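Plovside Community Help
Home > House and Home > Cleaning and Laundry

Washing a big batch of secondhand plastic building bricks

posted by karkix_ledge
Asked in June, 34 views

I bought a storage tub of used building bricks at a yard sale in Fetside. They came out of a garage and they smell like it. Some are sticky, some have a gray film, and a few of the white ones have gone yellow. It is too many to scrub one at a time and my sink is small.

What I want to know is whether they can go in the washing machine or the dishwasher, how hot the water can be, and how to get them dry inside. I also have some bricks with stickers and a couple of pieces with a motor in them. My kids are four and seven and the younger one still puts things in his mouth, so I don't want to use anything harsh.

I tried a small bowl with hand soap already. It took most of an evening and the sticky ones were still sticky.

2 answers

krishnan_street_mom

Washing machine works, I have done it many times. Take everything apart first. Bricks that are stuck together keep the dirt in the joint and hold water. Pull out the motors, anything with a battery box, the stickered pieces, anything printed that you care about, and the clear pieces like windshields. Clear ones scratch easily.

Put the plain bricks in a zippered mesh bag. If you have two, put one bag inside the other, as corners work their way through thin mesh. Fill it about half full so they can move. Cool or lukewarm water, delicate cycle, lowest spin, and a spoonful of mild detergent. No fabric softener, it leaves a coating. Put a couple of old towels in with the bag for the noise and to save the drum. My machine runs 20 minutes on delicate and that is enough for normal dirt.

Keep the water under 104 F. That is warm to the hand but not hot. Past that, bricks can warp a little and then they don't grip. For the same reason never use the dryer, the oven, or a hair dryer on high.

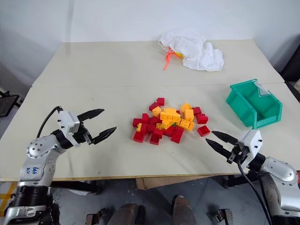
Can I put them in the dishwasher if I use the top rack?
Most dishwashers run much hotter than the bricks can take, even on the top rack, and the drying heat is worse than the wash. Skip it unless yours has a true cool rinse cycle with the heated dry turned off.

For the sticky ones, sort them out before the wash and soak them in a bucket of lukewarm water with dish soap for an hour. Then go over them with an old toothbrush. If it is leftover tape or label glue, rub a little cooking oil on it, wait ten minutes, then wash with dish soap. Don't use nail polish remover. Acetone melts this kind of plastic and you will have a dull patch that doesn't come out.

Garage smell usually goes after one wash. If it doesn't, soak them overnight in cool water with a half cup of white vinegar per gallon and rinse well. Don't mix the vinegar with bleach, and you don't need bleach for this anyway.

Drying takes longer than you think. Shake the bag hard over the tub, then spread the bricks one layer deep on towels with the open side down. Turn them after a few hours and put a fan on them. I leave mine a full day, two if it is humid. If you put them away damp they will smell worse than when you started.

Stickered pieces get wiped with a damp cloth and that's it. Motor pieces the same, with the batteries out. Check the battery contacts for white or green crust. If it has spread inside, I would throw that piece out.

fetside_garage_guy

I did 14 pounds of them in the bathtub. Lukewarm water, dish soap, stir with your hands, let it sit, drain, rinse twice. Put a strainer over the drain or you will lose the small ones. A salad spinner gets a lot of the water out if you do small loads.

The yellowed white ones are from age and sunlight and soap will not fix it. I just use those for the inside of walls.

Also, with a four year old who chews on stuff, keep the tiny pieces somewhere else.

Reply from karkix_ledge
Thanks both. Ordering a second mesh bag and doing the sticky ones in a bucket first.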